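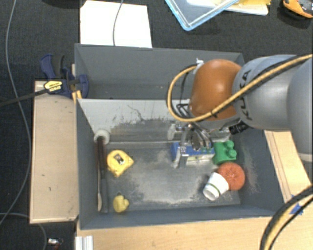 Home Reviews Tools Club Gear Forum Cart

Two-compartment picking bin from Litix - four stars from our robotics club

I help out with the student robotics club at Brendgate, and last fall we needed a proper bin for our clutter-picking project. The kids had been using cardboard boxes, and those lasted maybe a week each. So we ordered the gray divided one from Litix and it's been in use for 11 weeks now, long enough for me to have opinions!

First, the good. The walls are stiff. We hold ours with a bar clamp on the left side and it stays where we put it, even when the arm comes in a little too hard (that KUKA is not shy). The big compartment takes a really nice mess of stuff - we've got a mallet in there, a tape measure, a cup, a duck-like toy, a green toy block - and there's still room for the gripper to get down between things. The small side is where picked items go, and it's narrower than I'd like, so anything long has to land at just the right angle.

Now the wear. The floor of the big side scuffs badly. Ours has a big pale dusty patch right through the middle, and the divider is all scraped up with dark marks along the bottom. The students had logged 1,579 pick attempts the last time I looked at their spreadsheet, so I'm not mad about it, but if your vision code is fussy about backgrounds you should know the gray won't stay plain gray.

I paid 28 dollars plus shipping to Berport, which felt fair. My one real gripe is that the divider doesn't come out. We'd love to run a single big bin for the Vidal contest in October and we can't, so I'll probably end up buying a second one.

Would I get it again? Yep.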